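Help wanted: someone to look after our kitchen arm

Hi all, Triin here. I run the bench side of Jornby, and our arm at the Hatemden kitchen needs a regular minder. It's part time, mostly mornings, starting in April.
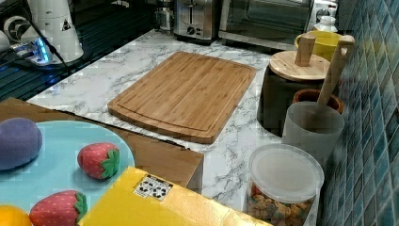
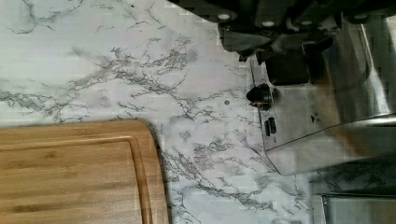

Rūta Petrauskas has kept it going until now and she's off to Allstead, so there's a proper handover – bring a notebook. You'd be checking the gripper fasteners before each session, wiping down the fingers, redoing the wrist camera calibration whenever somebody bumps it (they will), and writing it all up in the log. We're at entry 629 and I'd love the next ones to be legible!

Bigger repairs go to Tadhg Scanlon, but you'd take the finger blocks off and have a first look. You don't need a degree. I fixed coffee machines before this. If you can hold a torque driver and tell me what colour the fault light was, we'll get along.

Pay is $33 an hour, and parking is free – a bit of a squeeze, though. Send me a few lines about something you've repaired, quoting job 1571. Souad Nasr reads them too.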